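## Is it worth fixing a wobbly, pale wood table, or do I just admit defeat?

**warnano_flats**

We've just moved into a unit in Warnano and inherited the previous tenant's table. Light-coloured wood top, perfectly good size, nothing wrong with it except that it rocks like a dinghy whenever anyone leans on it to make a point. In my household that's every meal.

The top itself is in decent nick. I'd like to keep it if I can, mostly for the grain, and a bit because I've already carried the thing up two flights of stairs.
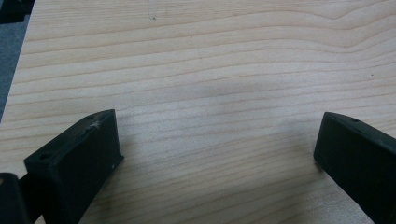 ### What I've tried so far

- Folded cardboard under one leg. Lasted until someone vacuumed.
- Tightening every bolt I could find. It now rocks more quietly.
- Turning it 90 degrees, on the advice of my brother-in-law, who was then asked to stop advising.

I rent, so no shaving the floor. I own a screwdriver, an Allen key of unknown parentage and a spirit level I don't fully trust. Is there a proper way to do this?

---

**Rosângela Queiroz**

First work out whether it's the table or the floor. Turning it was a good test, so apologise to your brother-in-law. If the same leg lifts wherever you put it, it's the table. If a different leg lifts each time, it's your floor, and in my experience of Warnano units it's your floor.

If it's the table:

1. Flip it onto a blanket and loosen all the leg bolts. Loosen, don't remove.
2. Stand it upright somewhere flat. A garage slab is good, a tiled kitchen usually isn't.
3. Lean on the middle so all the legs settle.
4. Get under there and nip the bolts up a little at a time, going corner to corner – same idea as wheel nuts.
5. Leave it 24 hours, then tighten once more.

Most people do each leg up hard before starting the next, and that locks the twist in.

If it's the floor, get screw-in adjustable feet. The hardware shop in Drositz sells them loose, so you can buy the 3 you need and go back for the fourth after you've got home and sworn. Check the thread before you go.

Keep the tabletop clear while you're at it. I do all of mine with the packet box still sitting there because I'm lazy, and I've chased little packets across the floor more than once. 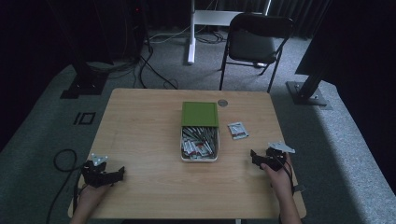
*Lid up, one packet already making a run for it.*

---

**harries_road_bloke**

buy a new table

---

**irano77**

Seconding the adjustable feet. One thing to add: stick felt on the bottom of them if you've got floorboards, or you'll be explaining the scratches to your agent at the next inspection. Ask me how I know. Mine also creaked afterwards, and a bit of candle wax where the leg meets the rail fixed that.

I wouldn't bother with the blanket if you have carpet.

---

**warnano_flats**

It was the floor. I've apologised to the brother-in-law, who now has views on my bookshelf.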